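Dreltora Evening Program
Print this page | E-mail this page
Home | Courses | Handouts | Reading List | Contact

Household Economics, Handout 3: Paying for Garbage

Read this before the October session. Bring a utility bill if you can find one. The reading from the Clorkusik packet is still required, and yes, the dull part too.
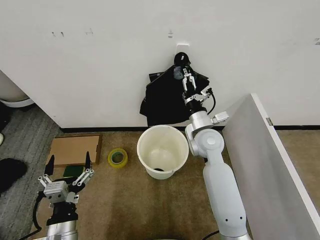
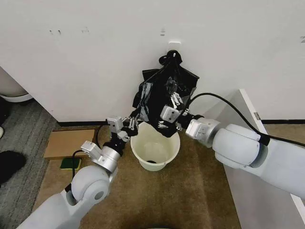 Most households have no idea what it costs to get rid of a thing. We know what we paid for the blender, and sometimes we know it to the penny, but the price of making the blender go away is buried in a property tax or a flat monthly fee. Economists call the cost of one more unit the marginal cost, and for the ordinary flat-fee household the marginal cost of one more bag of trash is zero. Think of a black bag on a small white stick-on hook, against a plain wall. Whether you fill it once a week or twice a day, the flat bill doesn't move. People respond to a price of zero the way they respond to free samples.

The usual cure is to charge by the bag. Our running case is the town of Jivthorpe, which dropped its flat fee and began selling official bags at 3 dollars each. Anything left at the curb in another bag stayed at the curb. In the first year the average household put out 50 bags, down from 70. The town was very pleased and printed a brochure.

Now do the arithmetic the brochure skipped. Fifty bags at 3 dollars is 150 dollars a year. If the old fee was higher than that, the average household came out ahead and the town has a hole in its budget. If it was lower, the reverse. The brochure doesn't give the old fee. Treat this as your first lesson in reading brochures.

Three things to keep apart in your notes:

1. Bags are a measure of volume. Trucks and landfills also care about weight. When you charge by the bag, people stand in the bag. This is known in the trade as the stomp effect, and Jivthorpe's bags got noticeably heavier. Some of that drop of 20 bags was garbage that went nowhere except down.

2. Some trash leaves the books. It goes into the office dumpster, the neighbor's can, or the ditch behind the Mansour Road ball field. The town logged 381 dumping complaints in the first year. We can't say whether that is a lot, as the town hadn't kept a log before. (See Handout 2, "Compared to What?")

3. Some trash really does shrink. People compost, recycle, and buy the one with less packaging. This is the part everyone hoped for, and it is the hardest to measure.

A bag fee also falls harder on a large family with little money than on a couple with a lot of it. Some towns answer this by giving every household a number of free bags and charging only for the extras. Before you approve, work out what the marginal cost is for a household that never uses up its free ones. You have seen that number already.

For discussion: suppose Jivthorpe charged by weight. Who would cheat, and how? Be specific. Past classes have been alarmingly good at this.

Written answers, one page, typed. Handwriting is accepted at your own risk.

Related Handouts
Handout 1: What Is a Price For?
Handout 2: Compared to What?
Handout 4: The Water Bill, Line by Line
Handout 5: Why Parking Is Never Free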